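Call for participants: night-shift meal timing study

The Prullevel Sleep Unit is seeking adults who work rotating or permanent night shifts to take part in a study of meal timing and daytime sleep. Recruitment is open until the end of June at the Trindade and Dornirel sites.
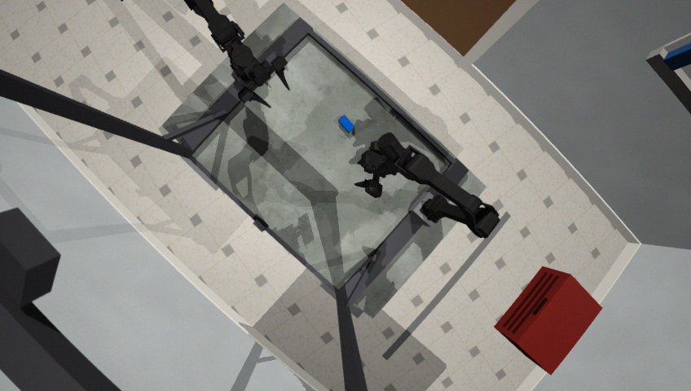
Applicants must be aged 21 to 60 and have worked nights for at least six months. Those taking prescribed sleep medication are not eligible. Participation lasts seven weeks and consists of a food diary, a wrist monitor worn at home and two clinic visits, each starting at 9.30 am.

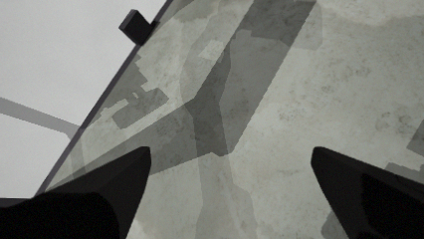 Will I have to change my working hours?
Your rota stays as it is. Only the times at which you eat are altered, and only from week three onwards.

Travel costs are refunded on production of receipts. A payment of £584 is made on completion – part payment applies to anyone who withdraws after the first visit.

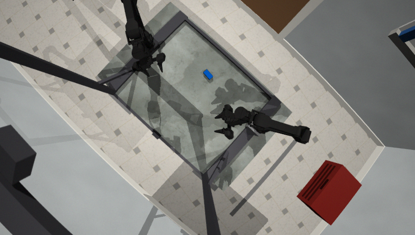

Records are stored under a code number and kept apart from names and addresses. To apply, request form 2269 from Reinhold Wunderlich, study coordinator, Jusinora House, Trindade, or telephone extension 3729.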